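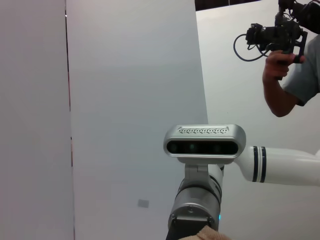
Horkton workroom, pale wall panels and a piece of beige cloth

Horkton Household Textiles
Second progress report to the Plasside Fund
21 March 2021

1. Work on the room

In our first report we wrote that the workroom was not yet suitable for clean textiles. The old plaster gave off dust in two places, and the dust settled on everything that was folded and left overnight. With the second part of your grant we have covered the walls with plain panels in white and pale grey. The work was done by the firm Omerović, who also gave us the lower of the two prices we received. It took four days longer than was agreed, as one delivery of panels came in the wrong length and had to go back.

The panels can be wiped with a damp cloth. We chose light colours on the advice of the people who check the fabric for stains, and they tell us that a yellow mark on a cream sheet is now easier to notice. The joints near the door are not so straight as we would like. Omerović has promised to correct them without payment before we make the last instalment.

The floor was not included in this stage and remains as it was.

2. Sorting and folding

From the start of the grant until the end of February we received 916 pieces of household textile. Of these, 421 were washed, checked, folded and given out again. The rest is partly in storage and partly still waiting for washing, and a smaller quantity was too worn and went for rags. We do not have an exact division between these groups, and we apologise for this. The storage list was kept by hand during the winter and there are pages where the same bag is entered twice. We are now writing the list again from the beginning.

Most of what we receive is bed linen and towels. Plain cloths in beige and similar colours are asked for more than patterned ones, especially by families who are furnishing a first flat. Curtains are the most difficult. They come in every size, they take a lot of space on the table, and people seldom know the measure of their windows when they visit us. We have made a small paper form where the visitor can write the width and the height at home and bring it the next time.

Folding was slower than we planned. In the application we supposed that one method would be enough for all pieces, but fitted sheets do not keep their form on the shelf and they fall when somebody takes the one below. They are now rolled and tied with a strip of cotton.

3. Shelves

The Prundeck shelves arrived complete, but the brackets for the back wall could not be fixed until the panels were finished. This is the reason why the shelves appear in this report and not in the previous one. They are in use for towels and single sheets. The heavier blankets stay on the lowest level.

4. Costs

The panels and the work on the walls were within the budget line. We spent nearly £1,000 on washing, and this is more than we expected for the period. The price per load has increased, and some bags had to be washed again after they were kept in a damp cellar before they reached us. We ask for your agreement to move the unused amount for printing to the washing line. The total of the grant does not change.

5. Next period

Until August we intend to:
finish the storage list and send you a copy
correct the joints at the door
buy a second folding table, if the price stays as quoted
begin with children's bedding, which we have so far refused for lack of space

Receipts for the walls and the washing are attached separately.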